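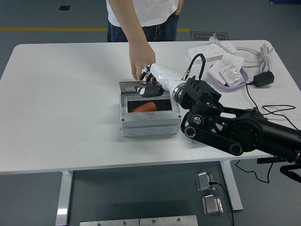
*Photo: Dunstan Picture Library, used with permission.*

**Unit 4: Gesture and Pointing**
Handout revised June 2, 2025

Pointing is one of the first gestures children use, usually a little before their first words. Most textbooks sort it by what the child wants:

- **Requesting.** The child points to get something.
- **Sharing.** The child points so that someone else will look too.
- **Informing.** The child points to help an adult find a thing.

The index finger is the common form, but it is not the only one. In some communities people point with the lips, the chin or the whole hand, and children there learn those forms early. Do not code a lip point as "no gesture" in your transcripts.

**Reach or point?** A reach usually has an open hand and a leaning body. A point usually has one finger out and a glance at the partner. The index finger alone does not settle it — a child may simply be about to touch something. Mark unclear cases "R/P" and move on.

**Class data set.** We use the Wetitby recordings made in February. The set has 1,333 coded gestures, and 674 of them are points. Another 43 are marked R/P. Leave those out of your totals, but list them in a footnote.

**Before next class**

1. Read the Wadus chapter on joint attention.
2. Code Clip 2 using the Clunura sheet.
3. Write 600 words on one point you found hard to classify. Quote any speech that came with it.

Late work goes in the box outside the department office.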